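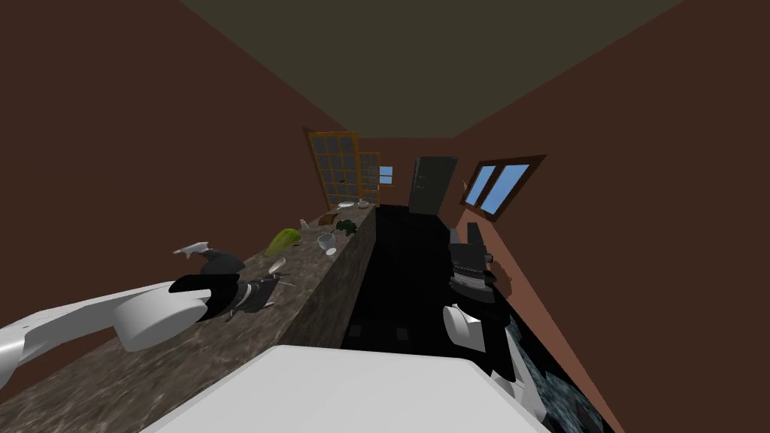

Brown walls, speckled stone worktop: a computer-made kitchen.

Do you cook in a kitchen you can barely turn round in? I'd love to talk to you!

I'm Isabelle Zacharias and I'm writing a book about small kitchens and the people who put up with them (or adore them, I've met both). It's called Jillstead, after the street where I rented my first flat, where the oven door wouldn't open unless you stood in the hall. I once made a wedding cake in there. It leaned a bit but it got eaten.

So far I've had 232 replies to a little survey I sent round last winter, and they were brilliant, but ticking boxes only gets you so far. One person wrote "I keep the flour in the wardrobe" and left it at that, and I've been wondering about that wardrobe ever since. Now I'm after up to 50 people who'll sit down with me for a proper natter.

You might be right for this if your kitchen is long and thin, or in a cupboard, or on a boat, or shared with four housemates and a bicycle. Renters and owners are both welcome. You don't have to be a good cook, and please don't tidy up for me. I'd much rather hear about the drawer that sticks and the one pan you use for everything.

What I'd ask of you:

One chat of an hour or so, at your place or over the phone, whichever you like better. I'll record the sound so I don't have to scribble, and you can have a copy.

A food diary for one week. Just jot down what you made and where you put things while you were making it (top of the fridge, windowsill, the floor, all fine).

A rough drawing of your kitchen with the measurements on. My friend Ottar Ljungberg will turn these into proper floor plans for the book, and he has promised to be kind about wonky lines.

You'll get a £50 thank-you once the diary's in, plus a signed copy of the book when it's printed. I can change your name if you'd prefer, and you can pull out at any point up to the end of July, when I have to hand the chapters over. Travel shouldn't come into it, but if you'd like to meet somewhere else I'll pay your bus or train fare and buy the tea.

You need to be 18 or over and have been in your present kitchen for at least six months. I've got plenty of people in new-build flats already, so I'm especially keen on bedsits, caravans, rooms over shops and anything with a sloping ceiling.

To put your name down, write to me care of Lelter Books with a few lines about your kitchen, who uses it and the last thing you cooked in it. Jad Azar looks after the post there and passes everything on to me. I read all of it myself, so it may take me a fortnight to get back to you, but I will.

Posted April 3, 2018. Still looking!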